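Left arm drops the object when the wrist rolls past 96 degrees

Bench Arms and Grippers > Faults and Safety

tidewrack
Sep 17, 2023
Two-arm setup on a Hosetti controller, Farnen grippers both sides. The job is simple pick and place: pick up a toy, put it on a plate, go home. Since the last firmware update the left gripper lets go partway through the move. No error on the pendant, no e-stop, the fingers just open. It only happens when the wrist rolls past 96 degrees. The right arm runs the same program mirrored and is fine.

I lowered the speed to 29 percent and it still does it. Log shows grip force going to zero in one sample.

kelpline
Cable. We had the same thing in March. The signal wire gets pulled where it goes through the wrist and the gripper reads it as an open command. Swap the left and right cables and see if the fault moves.

Posting the table would help too. Does it have far to reach?

tidewrack
Not far. Plate at the back, duck near the front on the left arm's side.

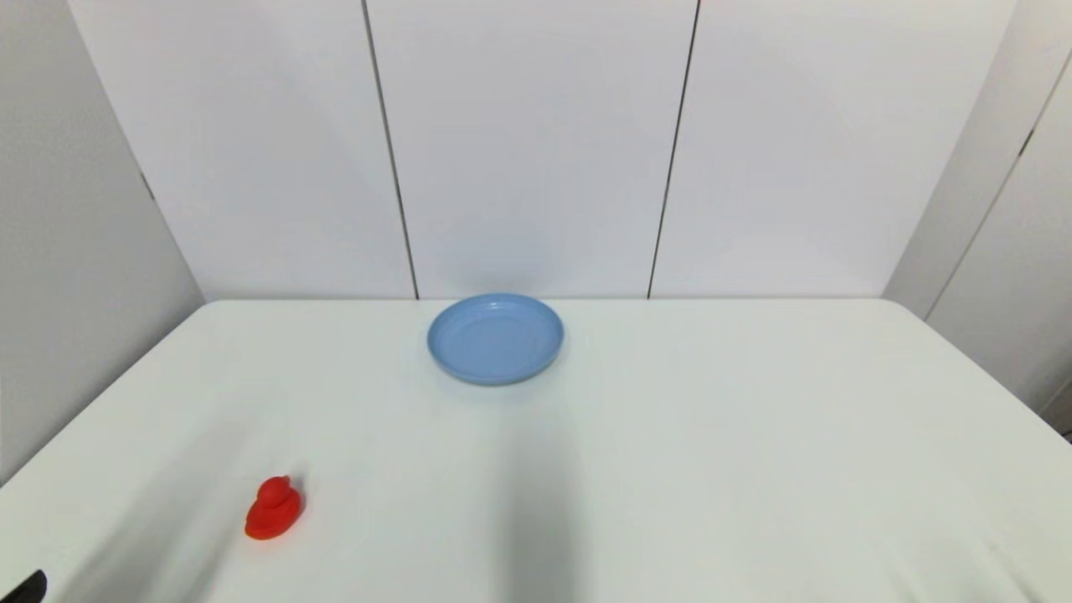

Left arm task: red duck to blue plate. Gripper tip at lower left.

I'll try the swap, but the cable is nearly new. It has 1,005 cycles on it.

oddbearing
I don't think it's the cable. A bad cable gives you noise before it drops out, and you said one sample. Sounds like the firmware. Did you roll back?

kelpline
A connector can open in one sample. Seen it more than once. Ours had under 3,000 cycles and the jacket looked perfect from outside.

oddbearing
Fine, but he said it started with the update.

tidewrack
Did both. Rolled back first, still drops. Then swapped the cables and now the right arm does it and the left is clean. So it's the cable. Ordered two from Parano.

oddbearing
OK, I was wrong about the firmware. I'd still want to know why a lost signal opens the fingers. It should hold and fault. A rubber duck is no problem, but people run these with glass or blades.

kelpline
There's a setting for that – "action on signal loss" under the tool menu. Ours was on release from the factory.

tidewrack
Same here, both sides on release. Changed them to hold. Pulled the plug on the right one with a foam block in it and it kept its grip and threw a fault. Keep your fingers clear if you test this, because now it won't let go until you clear it.

oddbearing
I don't agree that hold is right for everybody. If a hand is in there you want release. Depends what the cell is for.

kelpline
Then guard the cell. Will post the strain relief we made when I'm back at the shop.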